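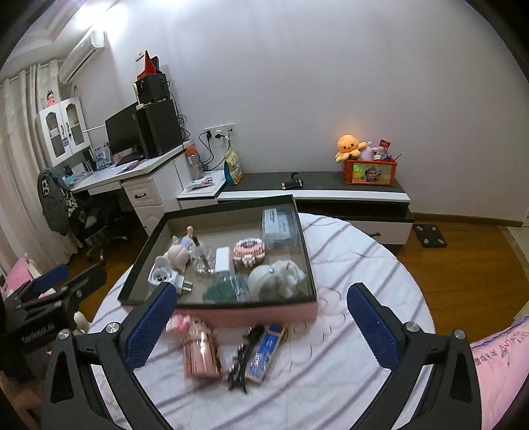 Figure 6. Sorting small items on a table, with an open box as the work area.

Section 6: Tabletop Tidying

6.1 What this chore covers

The Taker program for the Stirnport gripper set includes a chore called Tabletop Tidying. It covers picking up small loose things from a table and placing them in an open box, or taking them out of a box and laying them on the table. It does not cover folding, opening lids, wiping, or plugging things in.

Household tidying is not a finished skill on any machine we sell. In our own bench runs in August, Taker was given 1,125 pick attempts on mixed household objects. It did well on blocks, boxes, and stiff packages. It did poorly on shiny cylinders, clear plastic, and anything with ribbon. Plan to stay in the room and to finish part of the job by hand.

6.2 Before you start

1. Choose a table that does not rock. A cloth may stay on if it lies flat. Smooth down the edge nearest the grippers.
2. Set an open box on the table. The rim must be no higher than 20 cm above the table top.
3. Leave at least 27 cm between the box and the table edge on the side where the grippers enter.
4. Turn on the room lights and close the curtains if direct sun reaches the table.
5. Check the blue finger pads. Wipe them with a dry cloth. Replace any pad that has lifted at a corner.
6. Open and close each gripper by hand and check that the pivot screws are snug. Do not overtighten.

Note: Patterned cloths are allowed. Thin curved lines are sometimes read as cord or hair. If Taker keeps reaching for a spot where there is no object, change to a plain cloth and run the table check again.

6.3 Sorting the items

Estrella, the object finder, puts each thing it sees into one of three groups. You can change the group on the Items screen.

Ready. Solid items with two flat sides. Plain blocks, small cartons, and plug adapters are usually placed here.

Slow. Items that roll, flex, or spring. A metallic cylinder lying on its side belongs in this group, and so does a claw-style hair clip. The grippers approach at reduced speed and try no more than three times.

Skip. Items left for a person. Put models built from tiny blocks here, along with glass-like ornaments and small figurines with thin parts.

1. Open Items and wait for the list to fill. A table with 29 objects takes nearly a minute.
2. Read down the list. Correct any item in the wrong group.
3. Move Skip items out of the box by hand if they stand close to something the grippers will pick.
4. Press Save.

Caution: Clear plastic cases and containers are often missed altogether. Look for them yourself. If a clear container overlaps another item, separate the two before you start the run.

6.4 Running the chore

1. Stand where you can reach the Stop button.
2. Keep hands, sleeves, and hair away from the table.
3. Press Start. The grippers open fully, then move in one at a time.
4. When the Vuvel light turns amber, a pick has failed. Press Retry or Skip.
5. When the light turns green, the list is done. Wait for both grippers to come to rest before you reach in.

Warning: Pads can pinch. Never hand an item to a moving gripper.

6.5 If a pick fails

Item slides out of the pads: turn it so the flat sides face the fingers, then press Retry.

Item is picked up with the one next to it: press Stop, free both by hand, and leave a finger's width between them.

Package lifts but bends: lower Grip Force by one step.

Gripper touches the box rim: move the box toward the center of the table and repeat the table check in 6.2.

Save the run report if the same item fails in three runs. For pad replacement, go to Section 9.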